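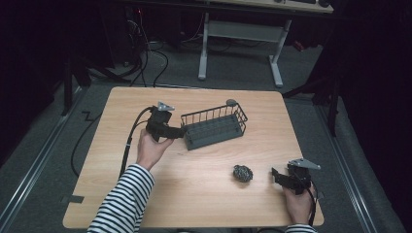 A dark gray wire basket on a light wooden tabletop.

Whiteley storage chain to close 6 stores, keep warehouse open

Home storage retailer Whiteley will shut six of its stores by the end of October, the company told staff in a morning call, with 263 jobs going. The Sidon warehouse stays open for now.

Closing sales start right away. Gift cards good at any store until the doors shut, online after that.

The chain, which sells baskets, shelving, closet rails and the like, has been losing ground for two years. Rent up, foot traffic down. Chief executive Mireille Gilbert told employees the six locations "have not covered their own costs since last fall" and that talks with landlords went nowhere.

"We asked for shorter leases and got offered longer ones," Gilbert said on the call, a recording of which was heard by this site.

Whiteley employs 1,075 people in all, counting part-timers. Those losing jobs will get severance based on years of service. Some will be offered transfers, though the company would not say how many or how far away. Workers at two of the stores said the nearest remaining location is 47 miles off.

Dexter Crenshaw, an assistant manager at one of the closing stores, found out with everybody else.

"I was unloading a truck," he said. "They're still sending us holiday stock. Pallets of it. I asked my district manager do I put it out or not and he didn't know either."

Crenshaw has been with the chain nine years. He said he'd look at a transfer but wont move his kids in the middle of a school year.

The Sidon warehouse handles all online orders plus restocking for the stores. Its lease is up next spring. Gilbert said a renewal is "likely" and gave no terms. Staff there were told their hours would hold through the winter.

Suppliers are nervous. Anby, which makes wire and mesh goods for several chains, said Whiteley is one of its bigger accounts and that it is owed for two summer shipments. Sales director Gaëtan Rey said he expects to be paid but has put new orders on hold.

"They've always been slow in the fall. This is slower," Rey said.

Whiteley said all suppliers will be paid under existing terms. It did not answer a question about the summer shipments.

Rival chain Zilance has been looking at a couple of the sites, acording to two people familiar with the talks. Yannick Lemaire, who heads real estate for Zilance, confirmed the company is "always looking at good corners" but would not name any. Zilance opened three stores last year and has said it wants more.

Landlord for one of the closing sites, Arūnas Liepiņa, said he has had calls already. He disputed Gilbert's account of the lease talks, said he offered a rent cut back in the spring and never heard back.

Whiteley had no comment on that.

Returns at the closing stores end two weeks before each one shuts. Clearance items are final sale. A list of the locations is expected on the company's website by 5 p.m.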